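Workshop tips: buying your first robot arm without selling the van

A reader, Natnael Admasu, wrote in August to ask whether a two-armed robot was a sensible purchase for a small workshop that sorts and packs fiddly parts. He had already picked the colour. I admire a man who starts with the important things, but here are the tips I sent him, tidied up and with the rude bits about salesmen removed.

Write the job down before you look at a catalogue

One sheet of paper. What gets picked up, where it starts, where it ends, and how often in a working day. If you can't get it on one sheet you have two jobs, and you should price them separately. Ours said "small parts from tray to bin", and it took us most of a Thursday to agree on that, mainly through arguing about the word "small".

Put the smallest part you handle in an envelope and take it with you to every demonstration. Demonstrators like a nice big cube. Hand them the thing that rolls under the bench and see how the afternoon goes.

Fingers cost money

A plain two-jaw gripper will do a surprising amount of dull work. A hand with proper fingers looks marvellous, and you will pay for every knuckle twice, once when you buy it and again when one goes. Ask for the price of a single replacement finger, in writing. If the answer is "it depends", assume it depends on how badly you need it.

I'd go for fingers if your parts vary a lot in shape, or if something flat has to be lifted off a table. Flat things are the devil. A jaw gripper can't get under a board lying on a bench, and neither can I some mornings. A cheap fix is to let the board overhang the edge, or sit it on a strip of something so there's a gap to get into. Try that first. It may save you the hand.

Try it on a screen first

Most suppliers will let you try a layout in simulation, and some will build a rough one for you if you look like a person with a chequebook. Take them up on it. You can move a bin a hand's width to the left forty times before lunch without a spanner.

Do bear in mind that a simulated bench is a very well-behaved bench. It has no sawdust, no mug, no low sun coming through the window at four o'clock and blinding the camera. Treat a good result on screen as permission to spend a bit more on finding out, and keep the main cheque in the drawer.

When you lay it out:

Keep trays and bins well apart to begin with. You can close them up later.
Use strong, different colours for different containers. It helps the camera, and it helps whoever is standing there at six o'clock.
Low walls on anything a hand has to reach into.
Check that both arms can get to the middle without meeting there.

The last one sounds obvious. I have the dent.

What the quotation leaves out

The arm is the cheap bit, in the way that the puppy is the cheap bit. When we bought ours, the quotation from Dulov was very clear and very short. What followed was a list of things that, in their view, any sensible person would already own.

Our extras came to £1,385, all told. That covered a heavier bench, a guard, a proper emergency stop where a human could reach it, and a second socket. The second firm we asked, Pustholm, had put all of those in the quotation from the start, and we'd thrown theirs out for being expensive. I would like that afternoon back.

So ask for everything on one page: delivery, mounting, cables, software licence, training, and the yearly charge after the first year. Put a blank line at the bottom labelled "what else?" and make them sign next to it.

Hire before you buy

Ottilie Wallner, who keeps our books and therefore our tempers, made us hire for a month. It cost £1,137 and I grumbled about it all the way to the bank. During that month we learned that the bench was too low, that the job was really two jobs (see the sheet of paper), and that one arm was plenty for the first of them. We bought one arm. Ottilie has not mentioned this more than once a week.

Budget for the dull bits

Set aside 10 per cent of the purchase price for spares, every year, and don't raid it for a new kettle.

Fingertip pads wear. Ours are £147 a set from Ponce, and we keep one set on the shelf and one on order. Buy bins and trays in multiples, all from the same batch if you can manage it, as a replacement tray that is slightly deeper will cause you a morning of bad language. Write the size on the bottom in marker.

Leave room in the diary too. Drornmont, who fitted ours, said two days. It was two days, if you only count the ones they were here.

Natnael has since hired a single arm for a month and reports that it doesn't come in his colour.

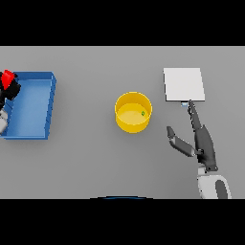

Tray, bin and board set well apart in a simulated layout, with a hand working from each side.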